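Setting the table for low vision

Contrast between a plate, the food on it and the surface underneath has a measurable effect on how easily a person with reduced sight can eat a meal. It costs little to change and is often left until last when a kitchen is adapted.

Two properties matter: lightness, meaning how pale or dark a surface is, and gloss. Hue comes a long way behind. A red mat and a mid-green plate can look very different to a fully sighted buyer and merge into one grey for someone with advanced macular disease. 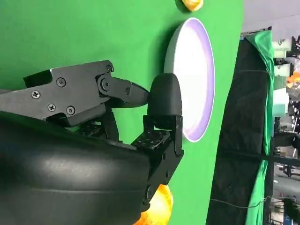

Flora Lamont would put gloss first. A shiny cloth, in her view, undoes any gain from colour, and she has stopped recommending wipe-clean vinyl for use under ceiling lights.

Lighting follows from this. The dining tables surveyed in Bondthorpe gave readings of roughly 200 lux at seat height in the evening. The target was 400, reached in most homes with a shaded lamp placed to one side. Bare bulbs were ruled out, as they raise the reading and the glare together.
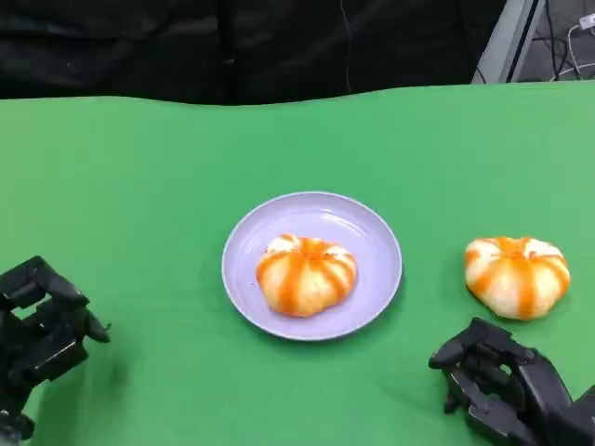 Cloths should be plain and should lie flat. Pattern hides cutlery, and a fold can be mistaken for the edge of the table. A matt green cloth of the kind shown is a reasonable base for pale crockery, though the slight waves along its back edge would be better smoothed out before a meal. Weighted hems help, as does a thin felt underlay.

Crockery is the next item. A raised rim gives the fork something to push against, and a rim that differs in tone from the base marks where the food should stop.

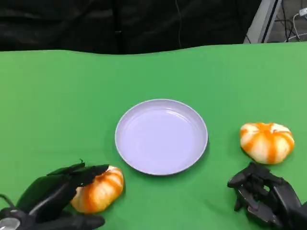
Pale food on a pale plate remains the common failure. Rice, fish and mashed potato need a dark plate, so two sets are advised, one light and one dark. The Korletey range is sold in both tones.

Comments (3)

Nga Nghiêm
We switched to dark plates for Mum in August. She finishes her rice now.

Jiahui Ren
Any advice on glasses? Water in a clear tumbler is the hard one here.

Fiona Rutherford
Coloured tumblers, Jiahui. Fill to the same level each time.

Last updated: August, 9 am

Contact the editor | Copyright Prollville Press | Back to top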